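Surgical robot open day - worth taking a squeamish 14 year old?

posted by Gerer_mum

Hi all, my daughter has got it into her head that she wants to build robots, and the Saltance training centre is having its open day again in April. The flyer says there's a suturing demonstration with two robot arms, and that visitors can have a turn at a console. She faints at blood noses. Has anyone been? Is it gory, how long is the queue, and would she get anything out of it or is it really aimed at uni students? It's 282 km each way for us so I'd like to know before I fill the tank!

Zinash Zeleke

Went last year with my two and we loved it! I'd say go, but get there early. The doors open at nine and by half past the console line was out past the coffee cart (they only let 200 through in a day, and you need a coloured wristband from the front desk, which we didn't realise until we'd already queued once).

The stitching demo is in the second room on the left. You sit in front of a big screen and watch the close-up while one of the trainers works the controls and chats away. It's tissue, so it does look wet and pink and a bit butcher's shop, but there was no patient and no gushing anything. My youngest hates needles and she was fine once the trainer started talking about knots. Sit up the back if your daughter's worried, and you can duck out the side door without climbing over everyone.

What got me was how small it all is. You watch this huge thread sweeping over the screen and then they tell you how much it's been magnified. I came home with a picture of the stitching, so you can judge the gore level for yourself:
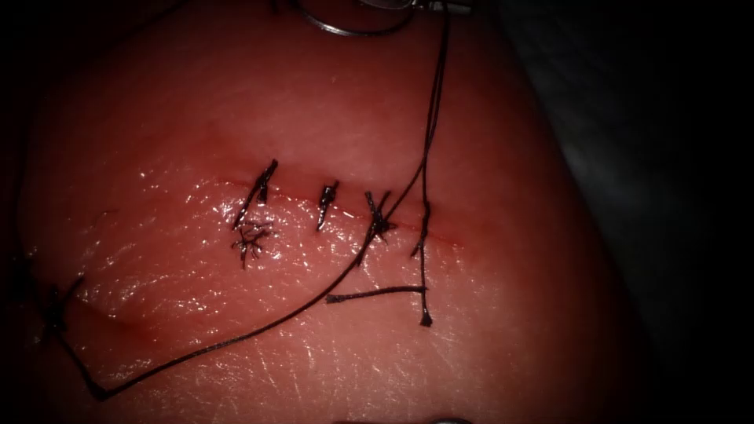
Four stitches along the cut, with the needle up at the top and plenty of thread still attached.

If she can look at that over breakfast she'll be right. The console turn is a different thing altogether, just moving rubber rings from one peg to another, and it's much harder than it looks - I dropped mine twice and a kid of about ten showed me up. Plenty of high schoolers there, and the trainers were lovely with them. Ask for the engineering talk at eleven if she's more into the building side.

Ulteo

its ok. parking is 800 m away and uphill, bring a hat. Demo was good but the sound kept dropping out.

Ninh2000

Agree with Zinash about the wristbands, grab one before you do anything else. I'd skip the afternoon demo because everyone's tired by then and the trainer rushed the questions. There's a workshop out the back as well where they let you look over an arm with its covers off, and my son spent most of his time in there asking about motors. No tissue in that room at all, so if the stitching is too much for her you've still got somewhere to go. Pack lunch, the sausage rolls had sold out before noon.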